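Genthorpe House – Shared Kitchen FAQ
Filed under: Residents' Information, Kitchens & Dining
3 comments | Share this page

Who may use the shared kitchen?
All residents of the Zorkwood and Babić wings may use it. Guests must be accompanied by a resident.

When is it open?
The kitchen opens at 6 a.m. and closes at 11 p.m. Quiet hours apply to the adjoining corridor throughout the year.

May I keep food in the refrigerator?
Yes. Each resident may store up to two bags or containers, marked with a room number. Jars must have a lid. Unmarked food is removed at the end of each month.

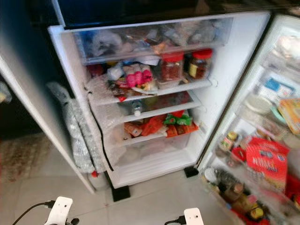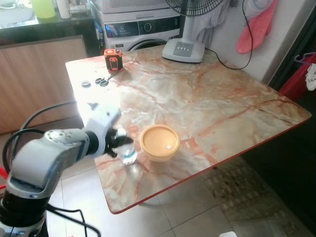 How do I reserve the dining table?
Reservations are made through the Flerkex residents' portal, up to 13 days in advance. A reservation covers the table only – the stove and sink remain open to others.

Is there a charge?
There is no charge for everyday use. Private gatherings require a refundable deposit, payable at the front office.

What happens if something is damaged?
Please report damage to the front office on the same day. Residents are responsible for the cost of repairs arising from misuse.

Does the kitchen close for the holidays?
It remains open in December with shorter hours, which are posted on the portal.

Tags: shared kitchen, food storage, table reservations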